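# Why do dried flowers make such a mess?

A fresh flower drinks through its stem. When it's cut, the water keeps leaving through the leaves, and with no roots there's nobody refilling the tank. The plant goes stiff and a bit grumpy.

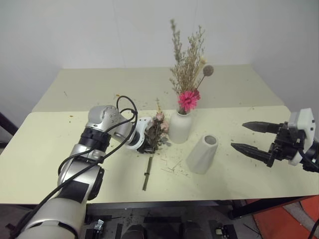
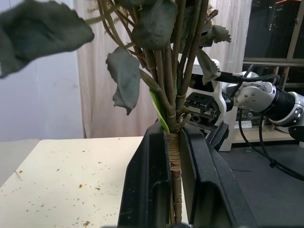
Stiff things snap. A living leaf bends when you bump it, while a dry one turns into crumbs, usually on the table you just wiped.

Stems shrink as they dry, too, so a bunch tied with string in November may slide right out later. Tie it tight, then check it. Sirkka Turunen uses a rubber band, which shrinks along with the stems and never complains.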